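Clearing and Wiping Down Shared Desks: Frequently Asked Questions

Desier Workspace Notes, Tzavaras building, second floor

Why is there a page about wiping desks?

Every August we get the same complaints about sticky desktops and gray smudges by the keyboards, and every August somebody suggests buying a product. I have tried a fair number of those products. Most of them do what a damp cloth does and cost more. This page collects the questions I get asked, with answers I'm willing to stand behind.

Are white desktops a mistake?

Depends who you ask. The sales sheet for ours (the Oltora line) said the finish "resists everyday marks." I'd like to meet the everyday marks they tested. A white top shows coffee rings, pencil dust and the dark bits that come off rubber feet. On the other hand, you can see what you're cleaning, and a dark desk can be just as dirty without telling you. I would probably buy white again, with less enthusiasm.

Do I have to clear everything off before I wipe?

No, and I don't believe people who say they do. Move the light stuff: keyboard, mouse, cups, paper. Leave the monitor where it is and go around the base. If you have a clear stretch in front of you, do that first, then slide things onto it and do the part they were sitting on. It takes two minutes when you don't stop to read the paper you're moving.
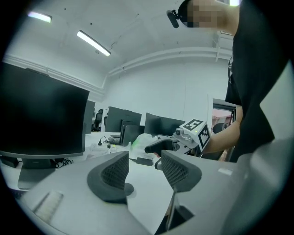

Fotis Kontogiannis wrote in to disagree with the sliding method. He says dragging things across a white top is where half the marks come from in the first place, and that anything heavier than a mouse should be picked up and set down. I tested this on my own desk with a keyboard and got no marks at all. Then I tried it with an old metal lamp and got a nice long one. So: lift the heavy things, slide the light ones. He gets partial credit.

What should I use on the desktop itself?

Water with a drop of dish soap, on a cloth that has been wrung out properly. The Cisska spray in the supply closet is fine too, but I can't tell the difference once the desk has dried, and I did try to. Don't use scouring powder. It takes the mark off and the shine with it, and then that dull patch collects dirt faster than the rest of the desk.

Does the order matter?

A little. Back to front, so the dust from behind the screens doesn't land on the part you've finished. Anyone who tells you there's a seven-step method is selling a course.

Are the special monitor wipes worth it?

I doubt it. The tub in the closet says 240 wipes, and by the time you're halfway down, the rest have dried out because the lid never closes right. A dry microfiber cloth handles dust. For fingerprints, dampen one corner of the cloth. Turn the screen off first, since smears are easier to see on black. Never spray the screen directly, whatever the bottle says.

What about the backs of the monitors?

They get forgotten, and on desks that face each other the back of your monitor is somebody else's view. Dust sits along the top edge and in the vents. Use a dry cloth or a soft brush, once a month at most.

How do I get crumbs out of a keyboard?

Unplug it, turn it over, and tap it. That gets most of them. I was talked into a tub of cleaning putty once, and it left more behind than it picked up. Canned air mostly moves the crumbs to the next row of keys, or onto the desk you just wiped.

Can I leave my cloth on the desk when I'm done?

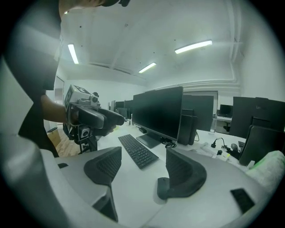
I'd prefer you didn't, if it's damp. A wet cloth in a heap takes ages to dry, it starts to smell, and the next person uses it thinking it's clean. Hang it on the rail by the sink. Dry cloths can stay at the desk as long as they're folded and well away from the power strip.

And the cables?

Cables are the reason people skip the back half of the desk. Unplug what you aren't using and coil it. I'm not convinced by cable trays: we priced a set at 164 dollars a row, and the one we borrowed turned into a shelf for dust. A few reusable ties did the same job. Keep the power strip where you can reach it, and never wipe it with anything wet — switch it off, pull the plug, use a dry cloth.

How often should all this happen?

The building handbook says daily. I don't think anyone does it daily, me included. Once a week for the top, and right away for spills, has kept our desks decent.

Something is stained and won't come off. Who do I tell?

Call extension 527 and give the desk number. Please try warm soapy water before you call, and leave it on for a few minutes before you scrub.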